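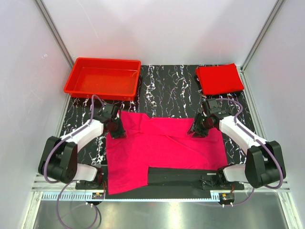

Kekix Lake Swim Weekend: Frequently Asked Questions

Last updated January 29, 2019

Hi everyone! I look after entries and the inbox for the Kekix Lake Swim, and I get the same handful of emails every summer, so I've put my answers in one spot. Have a read before you write to me. If your question isn't covered, write anyway, I don't bite (I'm just slow on weekends).

When is it?

The last full weekend in May. Saturday is the short swim and the relays, Sunday is the long one. I know a few of you would love it moved to a warmer month, and I've heard you, but the lake gets busy with boats after that and we can't get the closure.

What distances can I enter?

There are three. The short swim is 750 metres, one lap of the small triangle. The long swim is 3,000 metres, two laps of the big course. Then there's the relay, where each team member does one lap of the small triangle and tags the next person on the beach. You can do the short on Saturday and the long on Sunday, and plenty of people do. You can't do the short and the relay, as they overlap, and yes, people have tried!

How many people are in a relay team?

Four. Any mix you like. If one of you drops out in the week before, tell me who's coming in instead and I'll swap the name over at no charge. If somebody drops out on the morning itself, a teammate can swim a second lap, but the team goes on the results sheet as unplaced.

Is there a limit on entries?

Yes, 200 for the long swim. The short swim and relays have never filled up so I haven't had to be strict with those. The long swim usually sells out a few weeks ahead. There's a waiting list and it does move, so put your name down even if you think you're hopelessly far back.

How do I enter?

Through the Hadance page, same as last year. Your old login should still work. If it doesn't, use the reset link first and email me second, please, as I can't see or change passwords from my end. You'll get a confirmation within a few minutes. Check the junk folder, it loves to hide in there.

Do I need to be in a club?

Nope. Club members get a small discount and everyone else pays for a day licence, which gets added at the checkout. If you're in a club but your membership runs out before May, renew it before you enter, or the system will treat you as a non-member and I'll end up sorting out your refund by hand.

How old do you have to be?

Twelve for the short swim and relays, sixteen for the long one, and that's your age on the day you swim. Anyone under eighteen needs a parent or guardian to sign at the registration tent. A signed form sent along with a coach is fine too, as long as there's a phone number on it that somebody will answer.

I've only ever swum in a pool. Will I be okay?

Probably, if you start with the short one and get into open water a few times beforehand. The lake's pretty flat in the morning, but it's dark once you put your face in and that rattles a lot of first-timers (me included, years ago, I swam the first hundred metres with my head up like a labrador). Come along to one of the practice swims. They run on the three Sunday mornings before the event, from the boat ramp at Hao Beach, and they're free for anybody who's entered. Bring your own towel and something warm for after.

How cold is the water?

Cold! It varies so much from year to year that I've stopped guessing. We take the temperature at both ends of the course the evening before and again at six in the morning, and the colder reading is the one we go by. It gets written up on the whiteboard beside the tent and I post it online when I have signal.

Do I have to wear a wetsuit?

For the long swim, yes, everyone, whatever the reading says. For the short swim and relays it depends on the morning temperature, so bring one to be safe. Sleeveless is allowed. Neoprene caps, gloves and booties are allowed too, but your event cap has to go on over the top so the kayakers can see the colour.

Can I hire a wetsuit?

Not from us, sorry. The surf shop in Astau hires them by the weekend and they're used to our lot turning up. Ring them early, as the medium sizes go first. And try it on properly in the shop, all the way up, zip done.

What colour cap will I get?

You'll find out at registration. We work out the waves once entries close and the colours follow from that. Please don't ask me to swap so you match your friend. If you want to start in the same wave as somebody, put it in the notes box when you enter and I'll do my best.

What time do I need to be there?

Registration opens at 6.30 on both mornings and closes half an hour before your start. The safety briefing is ten minutes before each wave, down on the sand, and you have to be at it. If you miss the briefing you don't swim. I hate saying it to people who've driven for hours, so do me a favour and be early.

What's the course like?

It's anti-clockwise, with big orange buoys at the turns and smaller yellow ones in between. Keep all of them on your left shoulder. The start is knee-deep, on sand, and the first leg heads straight out from the beach. On a sunny morning you'll be looking into the glare on the second leg, so tinted goggles are a good idea. There's a weedy patch near the far turn of the big course. It's harmless, it just tickles.

Is there a cut-off?

Only for the long swim. You need to have finished your first lap within 50 minutes. If you haven't, a kayaker will paddle over and bring you in along the shortcut, and you'll still get a hot drink and a seat by the heater. We don't have a cut-off on the short swim. Take as long as you like.

What happens if I get into trouble out there?

Roll on your back and put one arm straight up. A kayak or board will come to you. You're welcome to hang on and catch your breath for as long as you need, and you won't be disqualified for it provided you aren't towed forward. If you want to come out altogether, say so, and they'll call the boat. Then make sure you hand your timing chip in at the tent, as that's how we know you're out of the water. Please, please don't just wander back to your car.

What if the weather's bad?

Rain doesn't bother us. Lightning, fog or strong wind does. We decide at 6 am and I email everybody straight away. If it's marginal, we'll usually shorten the course or hold the start for a bit. If we have to cancel the lot, you can carry your entry over to next year or get half your money back, your choice.

Can I get a refund if I change my mind?

Full refund, less the booking fee, until two weeks out. After that, no, but you can pass your entry to somebody else up to the Wednesday before. Tell me, though. Swimming under another person's name is a real safety problem, and it mucks up the age groups as well.

Where do I park?

The paddock behind Hao Beach, follow the signs off the main road. It's a gold coin on the way in. The little car park by the ramp is kept for the ambulance and boat trailers, and you'll be asked to move if you leave your car there. It's a five minute walk from the paddock over gravel, so wear thongs or old runners you don't mind leaving on the sand.

Is there a bus?

There's a shuttle from the footy club in Astau on the Sunday only. First one leaves at 6.15, and it goes back and forth until lunchtime. No bookings, just turn up. Wet wetsuits go in the bins under the bus and not on the seats, please!

Where can I leave my bag?

In the bag tent beside registration. You'll get a tag with your race number. Leave your valuables in the car or with your family if you can.

Can my family watch?

Of course, and it's a nice spot for it. The grassy bank on the north side has the best view of the first turn. There's a coffee van both mornings and a sausage sizzle from nine. Dogs are fine on a lead but have to stay off the sand.

Are there showers and toilets?

Toilets, yes, beside the playground, plus a few portables. Showers, sort of. There's one outdoor tap with a rose on it and it's freezing.

When do results go up?

Provisional ones are taped to the side of the tent about 3 hours after the last start, and the proper ones go on the Hadance page that night. If yours looks wrong, email me your race number and what you think your time was.

Can I help out instead of swimming?

Yes please! We're always short of paddlers on the Saturday. You'd need your own kayak and to be comfortable in it for a couple of hours. Drop me a line through the contact form and put "paddler" in the subject so I don't lose you among the parking questions.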